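Canned goods last longer and get used sooner when each one is checked, dated and put back in a fixed place. The method below covers small ring-pull cans, the tray used for checking them, and the basket they are stored in. It suits a household that keeps up to 60 cans.

## Checking cans on a tray

Work on a plain, light-colored table with good overhead light. Set a shallow tray with a raised rim on it. Dust, flakes of rust and any leakage stay inside the rim and are easier to see against a pale surface.

1. Take one can at a time from the shelf. Stand it on the tray with the lid up.
2. Look at the lid. The ring should lie flat and the rivet should be tight. Small pressed dimples near the tab are normal on many lids. A lid that bulges or springs under the thumb is a reject.
3. Turn the can once and read the whole label. If the date is printed on the base, copy it to the lid with a fine permanent marker.
4. Run a finger along both seams. Surface rust that wipes off with a dry cloth is acceptable. Pitting is not.
5. Discard any can with a deep dent on a seam, or with a sharp crease in the wall. Do not open or taste the contents of a bulging or leaking can.

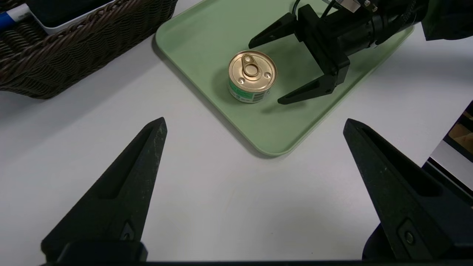 ## Choosing a basket

Small cans roll when stacked on their sides and hide each other when stacked upright on deep shelves. A basket solves both problems if it is sized correctly. Measure the shelf depth first, then subtract 2 inches so the basket can be gripped and pulled out.

Woven wicker with thick, rounded strands holds its shape under load. A diagonal or herringbone weave leaves few openings and keeps small items in. The walls often have some gaps, and these let air move around the contents. Check the following before buying:

- The rim should not flex when the basket is lifted by one side.
- Strand ends should be tucked in. Loose ends tear paper labels.
- The bottom should sit flat on the shelf without rocking.

The Talden shelf basket, in the deep size, takes 16 small cans in a single layer. The Hitau is taller and tempts people to stack a second layer, which puts the oldest cans out of sight.

## Loading and rotation

Place the cans upright, lids up, in rows from back to front. The latest dates go at the back. New purchases always enter from the back, which means pulling the basket all the way out. Leave one space empty so that the others can be shifted without lifting them.

Do not put a can away with a damp label. Moisture stays in the weave and leaves rings on the metal.

## Cleaning the weave

Empty the basket twice a year, in January and again in midsummer. Turn it over and tap the base. Vacuum the inside with a soft brush attachment, following the direction of the strands. Go over the inner rim separately, where grit collects under the braid.

Glossy finishes need only a cloth wrung out in warm water with a drop of dish soap. Wipe, then dry at once with a second cloth. Leave the basket on its side in moving air, away from a heater, until the inside feels dry at the base.
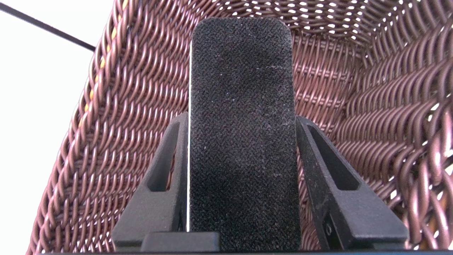 Akbari wrote in to disagree about liners: a cotton liner cut to the base catches the grit before it reaches the weave, and it goes in the wash with the kitchen towels. The objection to liners on the Cuscombe tips page was that they trap moisture. Akbari's answer is to cover only the base and leave the walls bare.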